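Moisture Uptake in Untreated Pine Shelving Stored in Unheated Rooms
Project report, Materials and Construction, Term 1
Submitted 3 December 2019

1. Background

Flat-pack pine furniture is often sold without any finish. Buyers are told to oil or paint it, and many do not. The question for this project was how much the moisture content of bare pine boards changes when they are kept in a room without heating, and whether the change is large enough to affect the fit of screwed joints.

Wood gains and loses water until it is in balance with the air around it. Movement along the grain is very small. Movement across the grain is larger and depends on how the board was cut. A shelf board that is fixed tightly at both ends can therefore cup or pull on its screws when the humidity changes.

2. Materials

The boards were bought from the Ongart yard in Trastbridge. All were 18 mm thick and cut to a length of 900 mm. No board had visible resin pockets, and boards with knots near the ends were rejected. Half of the set was given two coats of Pliritz clear oil and the other half was left bare.

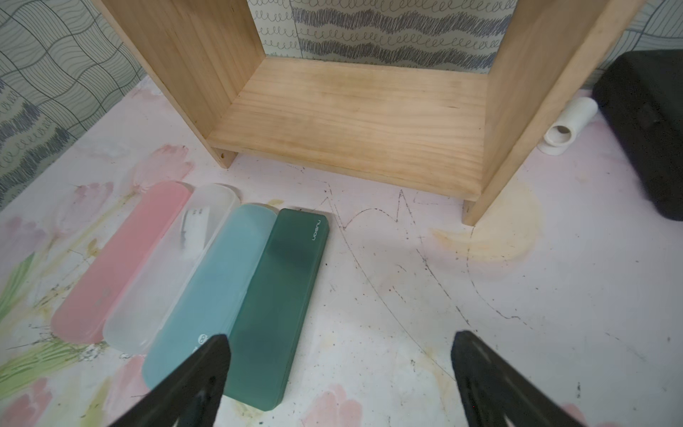
Weighing was done on the department balance, which reads to 0.1 g. Width was measured with a digital caliper at three marked points on each board and the mean was used. The pencil marks were renewed twice on the oiled boards, where they tended to rub off.

3. Method

The boards were laid on battens in a ground-floor storeroom at Getanero, with a gap between them for air flow. Readings began in June and were taken once a week for 17 weeks. Temperature and relative humidity were logged in the same room. One offcut from each group was oven-dried at the end to give a dry mass, and the moisture content of each board was estimated from that value.

4. Results

The bare boards followed the room humidity closely, with a delay of several days. The oiled boards followed the same pattern but changed more slowly, and their highest readings were lower. By the final week the two groups were close together - the oil delayed the uptake of water but did not prevent it.

Width changes were small in both groups. The heaviest bare board had a starting mass of 566 g and also showed the largest change in width. Length did not change by an amount the caliper or steel rule could detect.

5. Sources of error

The offcuts may not represent the full boards, as end grain makes up a larger share of their surface. The logger stood near the door, where the air was probably less steady than at the back of the room. Two weekly readings were taken a day late and have been plotted on their true dates.

6. Further work

The test should be repeated through a winter, with the board ends sealed on part of the set. Loaded boards should also be included, as all readings in this report are for boards without load.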